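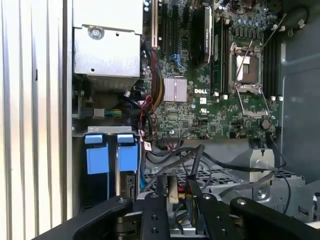
Inside a Dell tower, blue drive tabs and all.

About Us

Hello and welcome to Pirness! If you got here from a festival program, a forwarded link or a late-night search for short films with subtitles, pull up a chair. I started this site because I kept coming home from short film festivals with a bag full of flyers and no place to put my opinions. My friends were very patient with me for a while (thank you, friends), and then one of them suggested I write it all down somewhere. So I did.

Pirness is a blog and a screening night, in that order. The blog came first and it's still where most of the work goes. At last count there were 1,508 posts in the archive, and I've written the bulk of them at my kitchen table with a pot of coffee going. We cover short films, first features, film festivals too small to have a red carpet, and the odd big release when I can't help myself. I have been known to go on a bit about title sequences. Sorry in advance!

The screening night is called Zorketti, and it happens on a Saturday at 7:30 p.m., usually once a month, in the upstairs room of a former shoe store. We show between six and nine shorts, take a break in the middle so people can argue, and then show one longer film at the end. The room holds 71 people if everyone is friendly about elbows. Tickets are cheap, popcorn is included, and filmmakers whose work is in the program get in free with a guest. We skip July, as the upstairs room gets unbearable and the windows are painted shut.

What we like

I get asked this a lot by people thinking of sending us something, so let me try. I like films that trust me to keep up. I like it when someone has clearly spent their whole budget on one good location and then used every corner of it. I have a soft spot for animation made out of odd materials, for comedies under five minutes, and for any story set in a kitchen. I'm a harder sell on twist endings, although a brother-and-sister ghost story called Plamonetti got me completely last winter, and I yelped loud enough that the row in front turned around.

We don't give star ratings. I tried it in the first year and spent more time fretting over three versus three and a half than I did writing. If a film made me want to tell someone about it, it gets a post.

Sending us your film

Please do! We received 813 submissions for the last Zorketti season, and every single one got watched all the way to the end by at least one of us. That takes time, so if you haven't heard back after eight weeks, feel free to nudge. A few practical things:

Shorts should be under 20 minutes, credits included.
Send a private streaming link with the password in the same email.
If there's dialog in a language other than English, we need subtitles.
Tell us where else it has played. We don't mind if it's been everywhere.
There is no fee. There has never been a fee.

Student work is very welcome, and you don't need to tell us it's student work unless you want to.

Who's behind it

Mostly me, plus a small gang of regulars who write reviews, run the projector and carry chairs up a very steep staircase. Vahidi, the print shop downstairs, does our programs and posters and lets us store the screen behind their paper racks. We don't take money from distributors for coverage. There are a few ads on the site, which pay for hosting, and ticket money goes on the room and on screening fees for the filmmakers.

The newsletter

It goes out on the first of the month to 1,724 readers and has the Zorketti lineup, links to new posts, and a list of shorts you can watch online for free that week. You can sign up with the box at the bottom of any page. I won't send you anything else.

Get in touch

Use the contact form for submissions, corrections, press passes or just to tell me I was wrong about the ending of something. I read it all, usually in the evening, and I answer most of it. If you're coming to a screening and need step-free access, please write to me before you book, because the stairs are the only way up at the moment and I'd like to talk through what we have at our other venue in June and October.

See you in the dark!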